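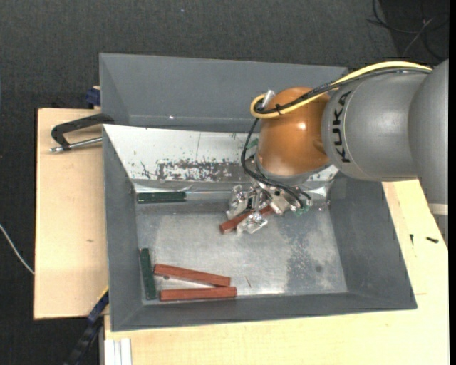 Checking the electricity meter against the bill

22 Feb 2021

The winter bill arrived last week and the number at the bottom was larger than I had expected. The supplier, Mostis, had estimated the closing reading. I had a real one, written in pencil on the inside of the meter cupboard door, and the two did not agree. What follows is the working, mostly so that I can find it again in a year.

The units first, as they cause most of the confusion. The meter records energy in kilowatt-hours. A kilowatt is a rate, a kilowatt-hour is what you get when that rate is kept up for an hour. A two-kilowatt heater left on for three hours uses six kilowatt-hours. The bill calls these "units", and the old paper bills for this house did the same, so I will too.

My meter has a single rate and a plain digital counter. The last digit, after the decimal point, is ignored for billing. If yours has rotating dials, read them left to right and remember that neighbouring dials turn in opposite directions. When a pointer sits between two figures, write down the lower one, except between nine and zero, where you write nine.

The estimate put my use for the period at 2,485 units. My own readings gave 1,771. The difference is 714 units, which at my tariff is enough to be worth a phone call but too little to get excited over. Any overcharge would have come back to me at the next real reading in any case. The trouble is that Mostis uses the last bill to set the monthly payment, so a high estimate raises the direct debit for the months that follow.

Estimates are based on the past use of the property. We moved to Wusstead two summers ago, and the previous occupants had storage heaters in three rooms. Those have gone. The house still carries their history, though, and a winter estimate built partly on storage heaters will be too high for a house heated by gas. I had sent in readings since moving, but two of them fell outside the window in which the supplier accepts them, and were dropped without any message to say so.

That window is the thing to look out for. Mine opens five days before the bill date and shuts on the day itself. A reading sent outside it shows on the account page with the word "received", which I took to mean "used". It means only that it was received.

Having sorted out the total, I wanted to know where the 1,771 had gone. I bought a plug-in energy monitor, a Jitach, the cheapest in the shop with a display large enough to read without kneeling. It sits between the appliance and the socket and shows watts, volts and a running total. I have no means of calibrating it. I tested it on an old 60 watt filament bulb and it read 58, which will do.

Each appliance stayed on the monitor for a full week where possible. A week evens out the washing days and the weekends. The fridge-freezer has to be measured this way, as its compressor cycles on and off and a spot reading in watts tells you nothing useful. Things that draw a steady load, such as the router, can be done in an hour and multiplied up.

The main results:

Fridge-freezer: 7.1 units a week. Old, but not old enough to replace on cost alone.
Router and phone base: 1.9 units a week.
Television and the box under it: 5.6 units a week. Of this the box accounts for 2.5 with the television off, as it never properly sleeps.
Desktop computer and screen: 9.8 units a week, higher than in other years because of working from home.
Dehumidifier in the back bedroom: 15 units a week.

The dehumidifier was the surprise. It had been set to run continuously by whoever last pressed the button (me, I think, in November). I have moved it to its humidistat setting and the first week's figure has dropped to a little under half. The window is no worse for condensation than it was.

The cooker and the shower are wired in and can't be measured with a plug. For those I switched everything else off at the consumer unit, read the meter before and after, and worked by subtraction. The meter only shows one decimal place, so a single shower gives a poor answer. I took readings over more than 20 showers and divided. It is tedious, and resetting the oven clock each time is the worst part of it.

The bill has since been reissued with my reading and the direct debit has gone back to where it was. The call took most of a lunch hour. I was asked for a photograph of the meter showing the serial number, so it is worth having one ready.

Next job is the gas, which needs a conversion from cubic metres and a calorific value that changes from bill to bill. The gas meter is in an outside box on the Lynch Road side of the house and the key has gone missing. I will take the first reading in March, once I have bought another.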